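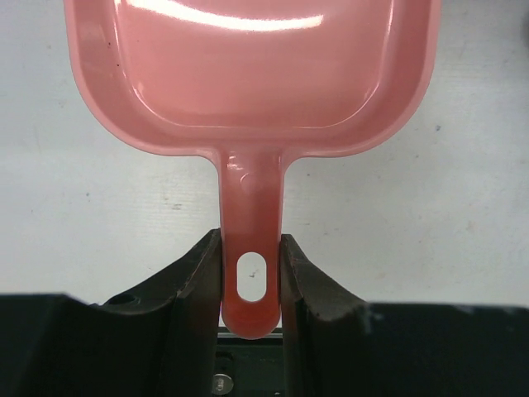 A pink plastic tool with a wide, shallow basin and a narrow handle. What does the word "plastic" on its own really tell us?

Can you believe what it says on the packet?

Have you ever read the back of a toy box and found a little green leaf printed there? Or the words "kind to the planet"? Plenty of plastic things come with words like these. Before you believe them, it pays to be a bit suspicious.

Being suspicious of a claim is called being sceptical. A sceptical person doesn't say "that's rubbish" to everything. They say "how do you know?" and then wait for a proper answer.

What is plastic anyway?

Plastic is made of very long chains of tiny bits called molecules. Most of it starts out as oil or gas from under the ground. Some of it starts out as plants, such as maize or sugar cane. People often think plastic from plants must rot away like an apple core. Some kinds can, in the right conditions. Others are just as tough as the sort made from oil, and will hang about for just as long.

So if a packet says "made from plants", you know where the plastic came from. You don't know what will happen to it when you have finished with it.

"It will disappear!"

Biodegradable means that tiny living things, such as bacteria and fungi, can break something down. It sounds marvellous, but how long will it take? And where? Some plastics only break down properly in big, hot composting plants. Put them in a cool garden heap and you may still be digging them up next year.

Our reader Shahram Bagheri, who is 8, buried a "compostable" bag in his family's compost heap in October and dug it up 100 days later. He wrote to tell us it had a few holes in it and was otherwise still very much a bag. One bag in one heap doesn't prove much, of course. The heap might have been too cold or too dry. It was a good test all the same, and better than taking the packet's word for it.

"It can be recycled!"

Can it? There is often a triangle of arrows with a number inside. Lots of grown-ups think this means "put me in the recycling". It doesn't. The number tells you which kind of plastic it is. Number 3, for example, is PVC, and hardly anybody collects that from houses. Whether your old bucket gets recycled depends on where you live and what your council takes.

Watch out for "can be" as well. I can be an astronaut. Nobody has sent me to space yet.

Questions to try at home

Pick something plastic and read every word on it.
Who is making the claim? Are they selling it?
Does it say how long, how hot or how much?
Could you check it yourself?

If a label says "less plastic", ask: less than what? Less than last year, or less than a lorry? If it doesn't say, you are allowed to shrug – and so is whoever is paying for it.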